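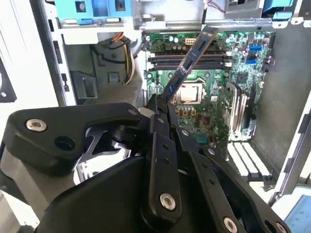
Gape G2 Gripper and Recording Kit: Review After Two Months of Memory Module Work

By Esperanza Kincaid

We bought the Gape G2 to collect demonstrations for one job: taking memory modules in and out of old desktop towers. The kit is a two-finger gripper with a small wrist camera, a hand-held leader that the operator moves, and the recording software. It bolts to most mid-size arms. Ours went on a Traltell arm we already had, and the adapter plate fit without any drilling.

I run data collection for a small group that works on electronics repair and teardown. Three of us used the kit: me, Nazar Tkachenko and Si-woo Tak. Ksawery Marciniak trains the policies and only sees what we record, so I asked him for comments too. We paid for the kit ourselves.

Setup

Mounting took a morning. The calibration routine asks you to touch a printed board at a set of points, and it is slow but clear. We had to do it twice the first day after I tightened the camera bracket and moved it slightly. After that it held for weeks. The cable from the gripper to the base is too short if your arm has a long forearm. We bought an extension, and Gape should just put one in the box.

The manual is decent on the mechanical side and thin on the software. The section on time sync between the camera and the joint readings is half a page. Ksawery found a constant offset in our first batch, with the images running a little behind the joint angles. There is a setting for this in the export menu and the manual does not mention it. If you buy the kit, record a sharp tap on a table before anything else and check that the two streams line up.

The gripper

The fingers are jointed linkages in matte black, held together with hex-socket screws you can reach without taking anything else apart. I liked this more than I expected to. We swapped fingertips several times and it was a five-minute job with one key. The screws do work loose. Si-woo put a drop of thread locker on each one in the second week and we have had no trouble with them after that.

Grip force can be set in small steps. For memory modules we used the second lowest setting. Anything higher made the stick pivot when it touched the slot, and anything lower let it slide down between the fingertips. The stock pads are a bit hard for this. We changed to a softer pad from Gollau and the slipping mostly went away.

Size is the main complaint. This is a big gripper for the inside of a computer case. In a full tower with the side off there is room to work, but you have to plan the way in around the drive cage and whatever cables are hanging there. In small office desktops we gave up. The knuckles hit the power supply before the fingers reached the slots. Gape sells a slim version, which I have not tried.

It also takes up a lot of the picture. With the camera in its default position, the gripper fills most of the lower half of the image. The fingertips and the part being held stay visible, and those are what the policy needs most, but when the hand goes low you can lose sight of the slot latches. Tilting the camera up one notch helped us. Two notches lost the fingertips.

Recording

The leader is comfortable for an hour or so. It has a trigger for the fingers and a thumb button that starts and stops an episode. The button is good. Our old rig used a foot pedal and we were always trimming dead time off the ends.

We kept 772 episodes and threw out 226. Most of the discards were our own fault, such as starting with the module already badly seated in the fingers, or bumping the case so it shifted. Some were the software. When the disk gets close to full it drops images without any warning on the screen, and we only found out on playback. An update in June added a warning light in the corner of the window.

Nazar and I disagreed about failed insertions. He wanted to keep the ones where the stick missed the slot and the operator backed off and tried again. I wanted clean runs only. We ended up keeping the recoveries and tagging them, and the tagging tool made that easy: you mark a start and an end on the timeline and type a label. Ksawery trained with and without the tagged ones. The version with recoveries did better on boards it had not seen. I was wrong about that and we record them on purpose now.

Force feedback in the leader is weak. You can feel the module touch the slot, but you can't feel it start to go in, so the operator ends up watching the ends of the stick instead. New people push too hard. Cyprian Laskowska came over from the teardown bench to try it and bent a latch on his first go. Use scrap boards for training people.

Export and support

Export is to a plain folder of images and a table per episode, and that suited us. A batch of 325 episodes took most of a lunch break on our machine. File names are long, and you can't change the pattern.

Support answered by email within a day both times I wrote. The first answer was useful. The second told me to reinstall the software, which did nothing. The problem was a worn connector, and they did send a new one free.

Compared with the Rarex kit

We had the Rarex on loan last year. It has a smaller hand and better force feedback, and it would have fit the office desktops. Its software was worse in every way, and we lost whole sessions to crashes. If your parts are small and your spaces are tight, I would still look at it first. For open towers, server trays and anything on a flat bench, I prefer the Gape.

Good: easy to service, fine grip steps, thumb button, tagging tool, simple export.

Bad: bulky hand, short cable, weak force feedback, hidden sync setting, stock pads.

Four out of five for full-size towers. Three if you work in anything smaller. We are moving on to drive cables next and will keep using it for those, with the Gollau pads on.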